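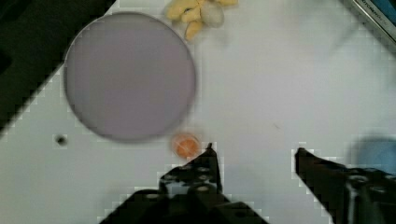 Wrist view, fingers open, with the orange piece just in front of the left fingertip.

Cutance: learning when to trust the wrist camera

Cutance is a training method for tabletop manipulation policies, plus the demonstrations we trained it on. The idea fits in a sentence: let the policy decide, at every step, how much weight to give the wrist view and how much to give the overhead view, and train that decision along with everything else. We thought it would be a small improvement at best. It did much better than that on the cluttered layouts, and we're very happy to get the data out so other people can poke at it.

This README covers the Waswood split, the kitchen-toy part of the release. The Piątek split (drawers and hinged boxes) has its own README in its own folder.

Release date: 24 August 2026
Maintainer: Larasati Nasution, Gesetti
Version: waswood-v2

What's in it

700 teleoperated episodes on one table. Each episode has two synchronized video streams (wrist and overhead), joint positions, gripper opening, and one plain-language instruction typed by the operator before the episode began. Everything is resampled to 10 Hz. If you need the native rates, the raw logs are in the raw/ folder, but be warned that the two cameras do not share a clock there and you will have to align them yourself. The script we used is tools/align.py.

Instructions fall into 4 families:

pick: lift a named object off the table
place-in: put an object into a cup, bowl or colander
place-on: put an object on the plate or on top of the oven
clear: move whatever is blocking the target, then pick the target

The clear family is the hard one and the reason we started the project. It is also the smallest family, so please don't report a single averaged score over all four. The easy picks will swamp it.

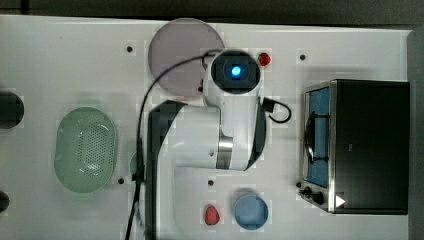 Photo: Larasati Nasution / Gesetti

The table

The surface is white with small mounting holes. The props are play food and light kitchenware: a large round plate, an oval colander, a toaster oven, and a rotating set of smaller things. Layouts are changed between episodes, sometimes by a lot and sometimes by a nudge. We did not script them. Operators were told to make the next layout "annoying in a new way" and they took that seriously!

Two things about the props matter for training:

1. Some categories come in more than one copy. There may be two strawberries out at once, and an instruction like "pick up the strawberry by the blue cup" only makes sense if the policy can tell where the cup is. From the wrist view alone it often can't, so these episodes are tagged needs_context in the metadata.

2. Pale things on a white table. The plate is the worst of these. Our first segmentation model kept losing its rim, and if you plan to run an off-the-shelf detector over the wrist stream, look at the plate episodes first.

How the method works

Each camera stream goes through its own encoder. A small gate network looks at both embeddings and the gripper state, and puts out a weight between zero and one. The weight mixes the two embeddings before they reach the policy head. That's all of it — no extra labels, no separate training stage, and the gate adds almost nothing to inference time.

The one trick that turned out to matter is dropping a whole view during training. With some probability (view_drop in the config) we blank one camera for a full chunk of steps, not for single frames. With single-frame drops the policy just coasts on what it remembers and the gate never learns anything useful. With chunk drops it has to work from the other view for a while, and the gate starts to move in ways that make sense when you plot it.

What we see in those plots: the gate leans on the overhead view during the approach and hands over to the wrist as the fingers get near the target. On clear episodes it often goes back to overhead in the middle, after the blocking object has been moved and before the real pick starts. We never asked for that, and it is my favorite result in the project.
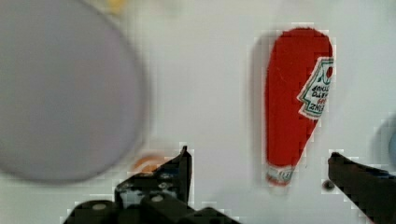 Bottles deserve a separate note. They are long, they taper, and a grasp that is fine at the narrow end can slide at the wide end. The gate stays on the wrist view longer for bottles than for anything else in the set, and if you freeze it at an even mix the bottle picks are the first to get worse. If you only have time for one ablation, run that one. The config is configs/ablate_even_mix.yaml.

Results

We held out a fixed list of 60 layouts and never trained on them. The full method fails on 10. The complete table, with both single-camera baselines and the even mix, is in results/waswood.csv, one row per trial, with a free-text note on every failure. Please read the notes! Most of them say more than the score does. A lot of the remaining failures are grasps that look right and close a little too high.

Every baseline was given the same encoder, the same training budget and the same tuning effort. If you find a setting that makes the overhead-only baseline stronger, open an issue and we'll rerun the table with it.
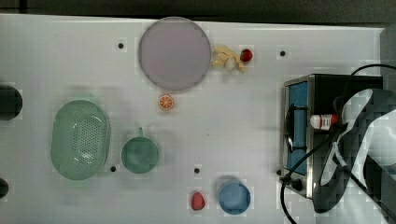

Overhead view: colander and green mug at left, plate at the top, toaster oven and arm at right.

Known problems

Instructions are in English only, typed fast, and not cleaned up. Spelling mistakes are still there. "Cup," "mug" and "bowl" get used loosely, sometimes for the same object by two different operators.

Gripper opening is the commanded value, not the measured one.

In the overhead stream the arm can hide a good part of the table, most often near the oven. We kept these frames. The occluded flag in the metadata was set by hand and is only reliable for the target object.

One table and one set of lights. We make no claims about how a policy trained only on this split will do in your kitchen.

Loading

pip install cutance
cutance fetch waswood-v2 --out data/
cutance view data/waswood-v2 --episode 12

The viewer plots the gate weight under the two videos if you pass --gate with a checkpoint.

Planned

A December update should add more clear episodes and a measured gripper signal. Split file names will stay the same. If you have a layout that breaks the gate, send it to Larasati through the issue tracker, with the episode file if you can share it.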